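The repair evening that keeps growing

February 13, 2020

There is a queue on the stairs at Pledside before the doors have even opened, and people are already comparing broken things. A toaster, two radios, a bedside lamp in a pillowcase. I came to talk to the woman who started the monthly repair evening here, and for the first half hour I couldn't get near her!

When she did sit down, with a mug of tea that had clearly been made for somebody else, she was still holding a screwdriver.

"I began because of a hairdryer," she told me. "It stopped, I opened it up at the kitchen table, and there was one wire that had come away. I'd nearly put it in the bin. I was so pleased with myself that I rang my sister."

That was in June, nearly three years ago. The first evening brought 2 visitors, and one of those had come in to ask about a yoga class. Last month there were 39, and the group has had to borrow tables from the café downstairs.

She spent eleven years in the office of a lighting firm, Fehr, and says she learned more from wandering down to the workshop at lunch than she ever did at her desk. "They let me sit there and ask questions. How do you know it's the switch? How do you know it's not the fuse? They were very patient with me, and I try to be like that with people now."

What I loved about watching her work is how little she does herself. The owner of the toaster was handed the screwdriver straight away and told which screws to start with. Ten minutes later he had the crumb tray out, a bent lever in his hand and a look of total delight on his face.

"If I mend it for you, you go home with a toaster," she said. "If you mend it, you'll have a go at the next thing as well."

I asked which jobs she likes best, and she didn't need to think. Radios, always, and old sewing machines. "They were built to be opened. You take the lid off and it all makes sense — you can follow it with your finger." She is less fond of kettles, and she has strong feelings about glue.

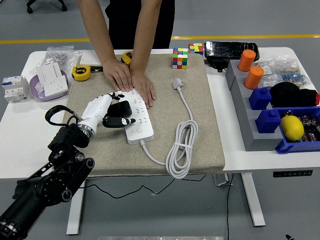
Both hands on a power strip at the desk.

She is firm about mains safety. Plugs are checked before anything is opened, and anything with a scorched cable is put to one side until one of the two electricians in the group has seen it. "People apologise for the state of their leads. I don't mind the state of them. I just want to see them first."

The group keeps a notebook of every item that comes in. Of the 32 things brought along in the last full session, 25 went home working, and the others mostly went home with a part number written on a slip of paper. She read me some of the entries with real relish, including a musical cake stand.

There are plans, too. A second group is starting in Cleltia, using the same notebook and the same rules, and she has been over twice to help them sort out their tool boxes. She would love a separate evening for clothes and bags, if she can find someone who is good with zips.

Does she ever get fed up with it? She laughed. "I get fed up with tiny screws on carpet." Then a boy came over with a torch that wouldn't light, and she moved her tea to make room for him.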